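Filed under: Studio News / Weddings & Portraits

Quick one from me, I'm typing this between two edits so bear with. July has been a lot. Everybody who moved their wedding out of spring seems to have picked the same few weeks, and the ones who didn't move it have cut it down to parents, siblings and a cake. Which I'm loving, by the way. More on that in a sec.

First, galleries. If you had a session with us in June your previews are out. Check spam. Full galleries go out in the order we shot them, no exceptions, please don't email Ruan asking to jump the line, he's too nice and he'll say yes and then I have to say no.

Albums. Kendix, who do our printing, are running slow, and the linen covers are slower than the leather ones. If you need an album for a particular date (anniversary, grandma's birthday, whatever) tell me now. Not the week before. Parent albums same deal. I'm placing the next order as soon as the last two couples sign off on their layouts, you know who you are.

Small weddings. We now have a proper package for these, it's called the Amville, after the town where we shot the first one. 4 hours, one photographer, everything edited, online gallery plus a box of 80 prints. No album but you can add one later. Ceremony, family groups, a walk somewhere for the couple portraits, and whatever you're doing for food. We tried it out on a backyard wedding with string lights and a very short aisle and it was plenty of time. Nobody felt rushed, the light held, the groom's mother got her portrait with all her sisters.

The thing I'd say if you're booking one, put the ceremony later in the day than you think. Noon in a backyard is brutal. Squinting, hard shadows under the eyes, everyone in sunglasses by the second toast. Start late afternoon and we get the vows in soft shade and still have time for the two of you to sneak off before dinner.
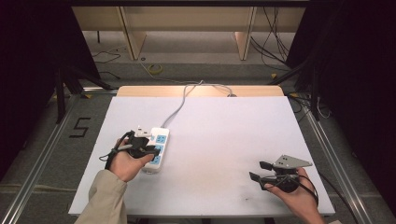
Kagiso Khumalo wrote in after the last newsletter to say she'd gone back and forth for weeks over whether to do a first look, and in the end did it, and was glad, "because I got to cry before the makeup touch-up instead of after it." She also said it meant they were finished with portraits by the time the guests sat down and she could eat her own appetizers for once. So there's a vote for.

I'm in the same camp mostly. With a tiny guest list the first look takes pressure off, you get a quiet ten mins together and I get you before anyone's hugged you and gotten foundation on their lapel. But if you've always pictured seeing each other at the end of the aisle then do that. I'll be standing where I need to be either way.

Family group lists. Please send them. Names, not "mom's side". And tell me who is not standing next to who, I don't need the story, just the names. Lerato is doing the calling out on the day for all our August dates and she needs the list printed, she has a big voice but she can't guess your cousins.

Engagement sessions are open again, outdoors only for now. The meadow behind the old Kaczmarczyk mill is at its best right before sunset and the grass is tall so wear real shoes to walk in and change when we get there. Bring the dog if the dog is part of it. Bring a friend to hold the dog. Plain colors photograph better then tiny checks, which go all wavy on screen.

Deposits for next year, same as before, and if your date has to move again we carry it over. There's no fee for that and I'm not planning on one.

Ok back to it, I have a first dance to finish and my coffee's gone cold. Reply to this email if you want the Amville price sheet, or catch me by phone in the mornings.

Marisol
30/07/2020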